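双腕アームによる模擬青果の仕分け 前期活動報告書

知能機械実習II 第4班(班名:Hokau)
報告者:Parvathi Kartha
提出日:2019-07-30

1. はじめに

班名のHokauは、初回の授業で五分以内に決めろと言われて出てきた音の並びであり、意味はない。意味を尋ねられるたびに班員が別々の由来を答えるので、学科内には現在いくつかの説が流通している。

当班の課題は、二本のロボットアームで作り物の野菜と果物を種類ごとに容器へ入れることである。企画書の段階では「農産物流通の省人化に貢献する」と書いたが、担当のBhatia先生に赤ペンで「まずレモンをつかむこと」と直された。本報告書はおおむね、その赤ペンの範囲に収まる内容である。

2. 装置と作業台

作業台は木の机に黒いアルミフレームを組み、内側を白い作業面としたものである。左右に一本ずつアームを向かい合わせに取り付け、先端には平行グリッパを付けた。操作用のリーダー側の装置は隣の机に置き、人が動かした通りにアームがついてくる。ついてくるというのは、下手な動きにも忠実についてくるという意味である。

記録と再生には、先輩の代から引き継いだ自作ソフトPlerkumettiを用いた。説明書は一枚しかなく、その半分は作者の謝辞で占められている。起動の順序を間違えると左腕だけが認識されるため、順序を書いた付箋をモニタの脇に貼り、その付箋がはがれるという不具合にも別途対応した。

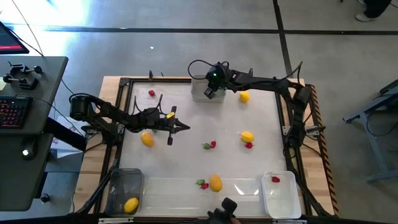

図1 模擬青果を並べた作業台。レモン、赤と緑のピーマン類、および容器。

品目の配置は毎回変えることにした。最初の週は几帳面に等間隔で並べていたところ、先生から「八百屋でもここまで揃えない」と言われ、以後は手で適当に散らしている。ただし人間の「適当」には強い癖があり、ある班員が並べるとレモンは必ず手前に来る。そこで置く係を交代制にした。交代制にしたところ、今度は誰が並べたか配置を見れば分かるようになった。

3. 手順

一回の試行は次のように進める。

(1) 置く係が品目と容器を配置し、台から離れる。
(2) 操作係が両腕を初期姿勢に戻し、記録を開始する。
(3) 品目を一つずつつかみ、指定の容器へ入れる。
(4) 記録を止め、成否と気づいたことをノートに書く。
(5) 品目をすべて容器から出し、(1)に戻る。

(5)は地味だが、班員の満足度が最も低い工程である。せっかく片付けたものを自分の手で散らかすのは精神衛生上よくない。自動化を提案したところ、それなら仕分けと逆の動作を学習させればよいという話になり、課題が二倍になることに気づいて取り下げた。

4. 結果

前期に記録した試行は101回である。そのうち最初の30回は、途中で手首カメラの設定を変えたために比較に使えなくなった。変えたのは筆者である。班員は寛大であったが、以後設定画面を開くときには必ず誰かが後ろに立つようになった。

残りの試行で失敗と判定したのは26回であった。ノートの記述から主な原因を拾うと、次の通りである。

レモンが滑る。最も多い。両端が細いため、つかむ位置が中心から少しずれると指の間から逃げる。操作係が「いった」と言った直後に落ちることが多く、ノートにも「いった。いってない」という記述が複数ある。

小さいピーマンをつかみ損ねる。グリッパの指先が作業面に当たるのを怖がって、操作係が高い位置で閉じてしまう。深さの感覚は練習でかなり改善したが、空気をつかむ技術のほうが先に上達した。

容器が動く。入れるときに指が縁に触れると、軽い容器ごとずれる。裏に滑り止めを貼ればよいことは全員分かっていたが、誰かが買ってくると全員が思っていたため、対策は学期末まで実施されなかった。

両腕が譲り合う。中央付近の品目をどちらの腕で取るか決めていなかったため、左右の操作係が同時に手を出し、同時に引っ込める。廊下で人とすれ違うときのあれである。中央線を決め、線の上は右腕の担当としてからは、ほぼ解消した。

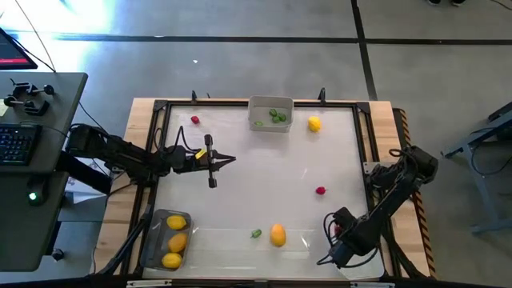
品目の種類を増やした場合についても試した。マンゴーは大きくて見つけやすく、当初は一番簡単だろうと予想していたが、グリッパの開き幅に対して余裕が少なく、向きを合わせないと指が入らない。長い側をつかもうとして押し転がす失敗を、班員全員が一度ずつ経験した。イチゴは意外に素直で、先の細い方を避ければ問題なくつかめる。ノートには「イチゴは味方」と書いてあるが、筆跡から書いた者は特定できていない。

5. 中間発表会について

学内の中間発表会では、Flasley班の隣で実演を行った。向こうは洗濯物をたたむ課題で、見学者の受けは明らかに向こうのほうがよかった。当班の実演では一個目のレモンがきれいに入り、二個目が台の外まで転がって見学の先生の足元で止まった。先生は拾って手で容器に入れてくださった。記録上、前期で最も速い仕分けである。

質疑では「本物の野菜ではどうなるか」と聞かれた。本物は重さも硬さもばらつき、表面も濡れていることがある。現状の手順のままでは難しいと答えた。「では何の役に立つのか」とも聞かれたが、これは時間切れにより回答していない。

6. 考察と後期の計画

失敗の大半は、アームの性能よりも、操作する側の取り決めの不足から来ていた。中央線の件が典型で、ソフトには一行も手を入れずに改善している。前期のうちに手順書を三回書き直したのも同じ事情による。

後期は九月から再開する。予定している作業は、滑り止めの購入(担当者名を明記した)、マンゴーをつかむ向きの統一、Plerkumettiの起動順序の修正である。最後の項目は毎年の引き継ぎ文書に必ず載っているらしく、今年も同じ文面で載せることになるかもしれない。

なお、操作の記録ノートは実習室の棚の二段目に置いてある。閲覧は自由だが、欄外の落書きは評価の対象にしないでいただきたい。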